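4.2 Working alongside the picking cell

Before the cell arrived at Dekum, emptying the bins was the job people traded away first.

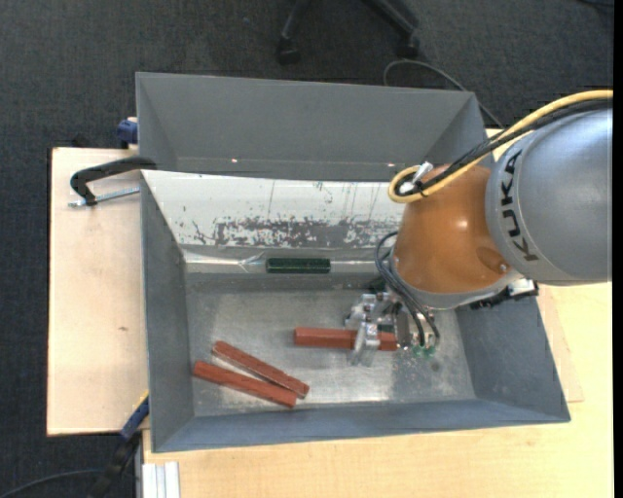
Pickers on the Jullier line bent over a metal bin for most of a shift, and the last blocks at the bottom were the hardest to reach. With the arm doing the reaching, their day is spent differently, and we were delighted by how quickly they made the new job their own. Figure 3 shows the arm over a bin with three blocks left in it.

Figure 3. Picking from a nearly empty bin.

Of the 400 shift notes we collected up to November, 138 mention the robot, and most of those are about small improvements the pickers had thought of themselves. One crew asked for a slower approach near the bin walls – a change McIntyre made the same afternoon. Another rewrote the restart card in their own words, and it is a much better card than ours.

Pickers also told us they talk to each other more. Two wanted to learn gripper setup and now teach it to the night crew. There is a cost: the work is less steady, with quiet stretches and then several stops close together. We return to this in Section 5.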